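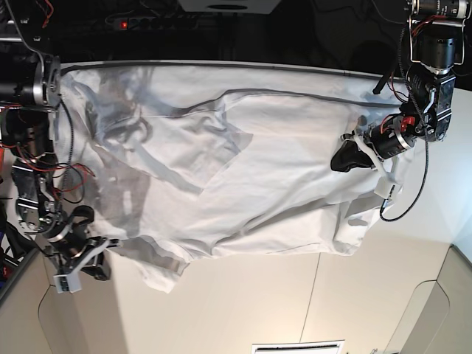

Modules > Applied Automation > Unit 5 > Buying and Assessing Equipment

Search this module Go

Unit 5 handout: Reading a two-arm kit before you buy it
Rosalba Orlandini, revised 5th September

This handout goes with the second lecture on procurement. The product under review is the Plellum, a two-arm bench kit sold by Bramthorpe for teaching and small trials. We use cloth folding as the test job throughout. Read it before the practical and bring your own copy of the scoring sheet.

1. What is on offer

The kit is sold in two forms. The arms alone cost £1,165 each. A support plan costs £238 a year and covers remote help, replacement fingers and software updates. It does not cover motors after the first year, and it does not cover any part the buyer has changed.

The seller's leaflet says the kit is "ready for household tasks". Treat this as a claim to be tested. Ask which tasks, with which objects, and how many attempts were made. The leaflet gives none of these.

2. Why a T-shirt is a fair test

A rigid part has one shape, and its position can be given with a few numbers. A shirt has no fixed shape. Each time an arm moves it, the hem, sleeves and layers end up somewhere new, and the control software has to find them again.

White cloth on a white table is a harder case than dark cloth on the same table. There is little contrast at the edges, and shadows can be taken for folds. If a seller only shows you coloured towels, ask for a plain white shirt.

Points to watch during a trial:

- whether a finger takes hold of one layer or two
- what the other arm is doing while one arm holds the cloth
- cloth hanging over the front of the table
- cables that come near the cloth or lie on it
- where the arms rest between moves

3. How to judge the result

Decide what counts as folded before the trial starts. Martens, the rental laundry in our case study, asked for a rectangle with no loose fabric outside it. A compact bundle with one straight side and one untidy side fails that rule, though it might do for a drawer at home. Write down the rule and keep to it for every attempt.

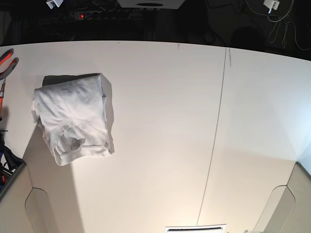 4. Cost per trial

Martens planned 2,000 attempts before making a decision. Work out the price of two arms and one year of support, then divide by that number. Add staff time as a separate line — it is usually the larger figure, and sellers leave it out.

Repeat the sum for the Plondari service, where the arms are hired by the month and the hire firm does the setting up. Use the rates on the scoring sheet. Assume the hire starts in April.

5. For the practical

Write one page on whether Martens should buy, hire or wait. State your folding rule in the first paragraph. Give your sums in full and name one claim in the leaflet that you could not check.

Applied Automation module office, Room 5 | Copyright module staff | Back to top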